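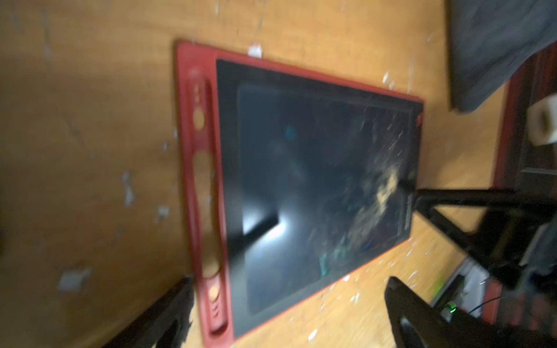 Kukadura Bench Safety Group

Fatima Sani has read the Virnitz rules for tabletop robot arms twice, and she isn't sold. "It's 163 pages, and 5 of them are about the person standing next to the thing," she says.

Her main gripe is the clearing rule. Benches must be "reasonably free of debris" before a run. "Reasonable to who? Give me a size. Give me a time of day when someone wipes it down."

She doubts the sign-off sheets too. Her group went through 243 of them in September and found most filled in with the same pen, same hand, same hour. "So what did we learn? That people can copy."
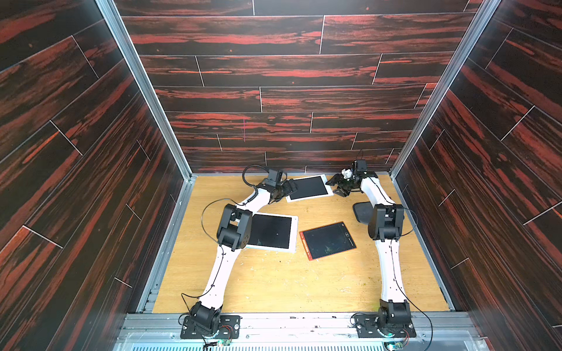
Chukwu disagrees, saying that a vague rule still gets people to stop and look, and that a two-arm bench needs one more than most.

Sani shrugs at that. "Maybe. Show me the stop button test and I'll come around."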